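Ometti publishes good practice guide for recording hand work used in robot training

Free guide sets out rules on consent, blades, labels and shelf layout for warehouses that record packing tasks

Siltden, 6 January 2020

Ometti has today published a good practice guide for warehouses and stores that record manual packing work so that it can be used to train robots. The guide runs to 11 sections, is free to download and applies to any site where a worker's hands, tools and parcels are recorded during ordinary tasks.

It covers work done at the shelf, such as opening, closing and moving small cartons.

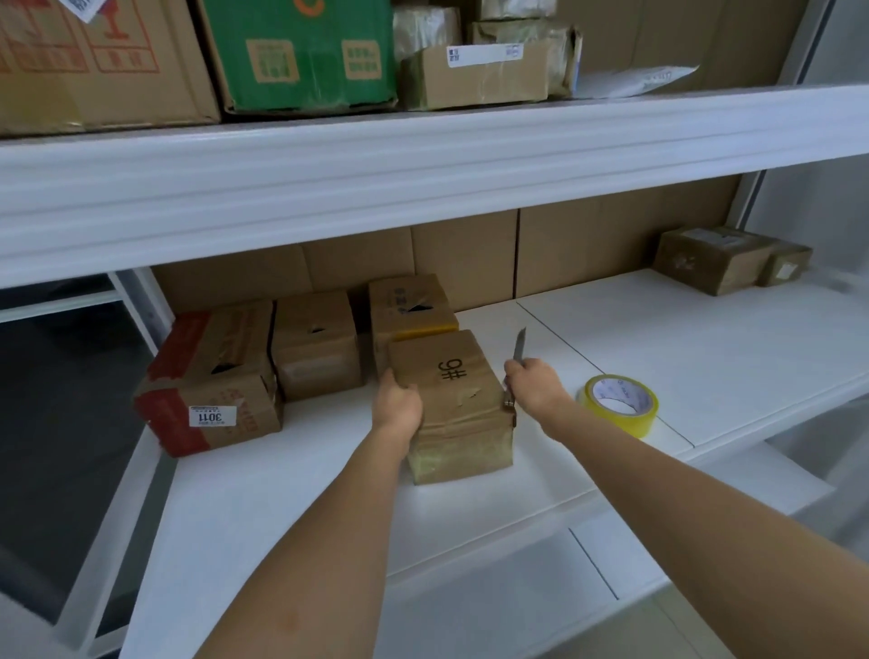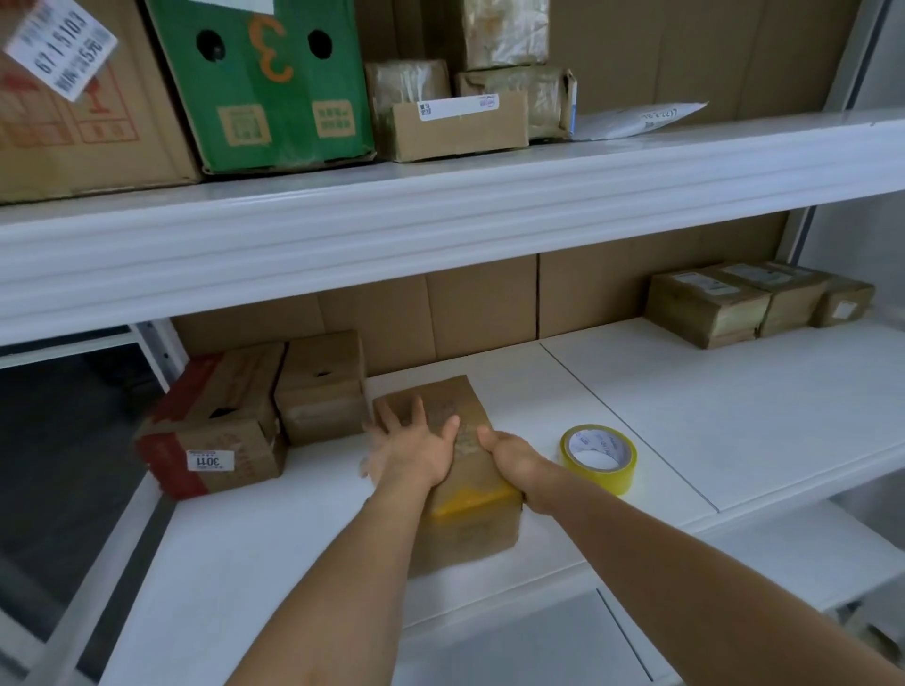

Small cardboard boxes handled at a white metal shelf, with a roll of yellow packing tape within reach.

Teresa Wilczyńska said that the section on blades was overdue. In her view most sites already have a knife rule for their packing benches, but few have asked whether the same rule holds at a shelf, where the reach is longer and the free hand is usually holding the box. "If a machine is going to learn from the way we cut, then the way we cut has to be the way we'd teach a new starter," she said. She added that she would have liked the guide to go further and require a safety knife with a retracting blade on every recorded task – the published text only recommends one.

What the guide asks for

Sites that follow the guide agree to carry out a short written risk assessment for each task before any recording starts. The assessment must name the tool in use, the height of the shelf and the position of the free hand while a blade is open. Where a site already has an assessment for the same task, it can be used, provided it has been reviewed since the last change of tool.

Workers must give consent in writing and may withdraw it at any point in a shift. Withdrawal must not affect pay, hours or the choice of duties. Recordings made earlier in the same shift are to be deleted on request.

Shipping labels, handwritten notes on parcels and any other text that could identify a customer must be checked before a recording leaves the site. The guide allows labels to be turned away, covered or blurred afterwards. It does not allow a site to rely on the label being too small to read.

Recorded work should be done at the normal pace of the site. The guide says workers should not be asked to slow down, repeat a movement more neatly or leave out a step, and that cartons in everyday condition, including torn, scuffed or re-taped ones, should be kept in the mix. Clean new boxes alone give a poor picture of the job, and a robot trained on them is likely to need more help on site.

Sessions are limited to 2000 seconds of continuous recording, followed by a break away from the task. Any near miss involving a blade has to be written up the same day, and the recording kept until the site's safety lead has seen it.

How it was drawn up

Work on the guide began last May, when Ometti asked packing sites to comment on a first draft. Madgate and Ogilvie tested the draft in their own storerooms over the summer and autumn. In total 3260 task recordings were checked against it.

The most common fault found in the checks was a readable label, followed by a knife left open while the worker reached for tape. The draft had dealt with open blades only during the cut. The final version adds a rule that the blade must be closed before the hand leaves the box for any reason.

Two other changes were made after the trials. The limit on continuous recording was shortened, and the rule on consent was rewritten in plainer words after staff at Madgate said the first wording was hard to follow.

"We wanted something a shift leader could read in one sitting and use the next morning," said Ridwan Kwok of Ometti. "There are good standards for robots once they are installed. There was much less to help the people whose work the robots learn from, and the questions we kept getting were simple ones about knives, names and breaks."

The guide does not replace existing law on health and safety or data protection, and it does not cover powered cutting tools, lifting equipment or work shared with a moving robot. A separate document on shared work areas is planned.

Availability

The guide can be downloaded from the Ometti website from today. Printed copies are available to sites on request from the Siltden office, with a first print run of 4000. A one-page checklist for shift leaders and a model consent form are included with both versions.

Comments on the guide can be sent to Ometti until the end of May. Changes will be listed by section number in the next edition.

Ends

Media enquiries: Ridwan Kwok, Ometti, Siltden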